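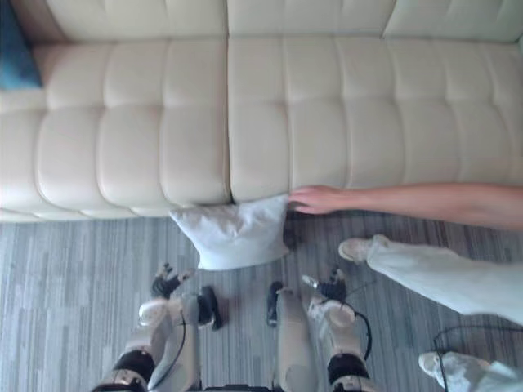 Leather care is one of those subjects where everybody's mum had a different method, and I've tried most of them over the years, including the one with the banana skin (please don't). What I've settled on is a gentle routine that takes very little time and doesn't cost much either. The hardest sofas to look after, in my experience, are the pale ones with plenty of stitching. Take a cream leather sofa with tufted squares across the seat: every one of those stitched grooves is a little gutter for toast crumbs, dog hair and the grit that comes in on the kids' legs after the beach. Plain flat cushions are a doddle by comparison. So most of what follows is really about grooves, with a bit on fabrics and floors towards the end, as I do tend to wander.

Start dry

Always vacuum before anything wet goes near the leather. Use the soft brush head, and go along the seams before you go across them. If your vacuum has lost its brush head (ours went missing in the move to Flurnberg and has never been seen again), a clean, dry pastry brush does a lovely job of flicking the crumbs up onto the padded part, where you can suck them away with the bare hose held a little off the surface. Do the deep seam between the seats last. That's where the coins are, and the pen lids, and once, at our place, a whole mandarin.

Don't be tempted by a butter knife or a skewer, however satisfying it looks. You'll catch a stitch sooner or later.

The wash

Put 500 mL of lukewarm water in a bowl with 3 drops of plain, unscented dishwashing liquid. It won't look like enough and you'll want to add more, but resist, as extra soap only dries to a film that grabs the next lot of dirt. Wring the cloth until it won't drip, wipe one section at a time, then go over it again with a second cloth dampened in clean water. Try it somewhere out of sight first, underneath or round the back, and wait until the patch is fully dry before you judge the colour.

This is for ordinary finished leather. Suede, nubuck and the very natural, untreated sort are another kettle of fish, and I'd ring the shop you bought it from before doing anything at all.

Choosing your cloths

I'm fussy about cloths! Old flannelette is nice for wiping, and a microfibre is good for buffing, but for drying I like something with a bit of loop to it, because the loops get down into the quilting where a flat cloth just skates over the top. Wash any new coloured cloth on its own a couple of times before you let it anywhere near pale leather. Dark blues and reds are the worst for letting go of their dye, and a damp navy cloth left on a cream arm overnight can leave you with a mark that no amount of rubbing will shift.
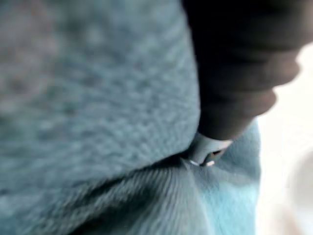 Vrettos wrote in to say that fabric softener is the real villain, and that since giving it up and using half a cup of white vinegar in the rinse, all the household cloths soak up water again the way they did when they were new. I'll second that. Softener coats the fibres, and a coated cloth pushes water about and leaves streaks. Nuso adds that line drying in full sun makes them stiff as a board, and recommends a good hard shake before pegging out and another when you bring them in.

Spills and stains

Blot straight away, from the outside in. Tea and juice will usually come up with the weak soapy water above. For grease, leave the water alone altogether: dab off what you can, sprinkle on cornflour, leave it overnight and brush it away in the morning. Biro I leave to the professionals. I once went at a small ink dot with hairspray and ended up with a much larger, paler dot.

Conditioning, throws and sunshine

Twice a year is plenty for conditioner. I do ours in July, when the heater has been going for weeks and the leather feels tight, and again at the tail end of summer. Use less than you think, and keep it out of the stitching, where it goes gummy.

In between, a washable cloth or towel over the back saves a great deal of work, as that's where hair product and sunscreen end up. Lift it off every so often so the leather underneath gets some air, and change it round with the washing. 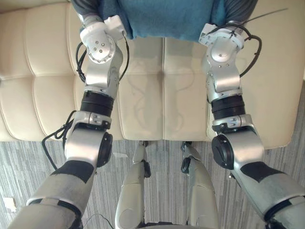 Carpet along the front of the sofa

Pull the sofa forward when you've finished and do the strip of carpet it was standing over, then the strip where everyone's feet go. Furniture dents come up well if you lay an ice cube in each one, let it melt, blot, and tease the pile up with a fork. If anything soapy has dripped, dab it with plain water until the suds stop coming. A dry towel with a couple of heavy books on top will draw out the rest, and you can leave that there while you put the kettle on and rinse out the bowl.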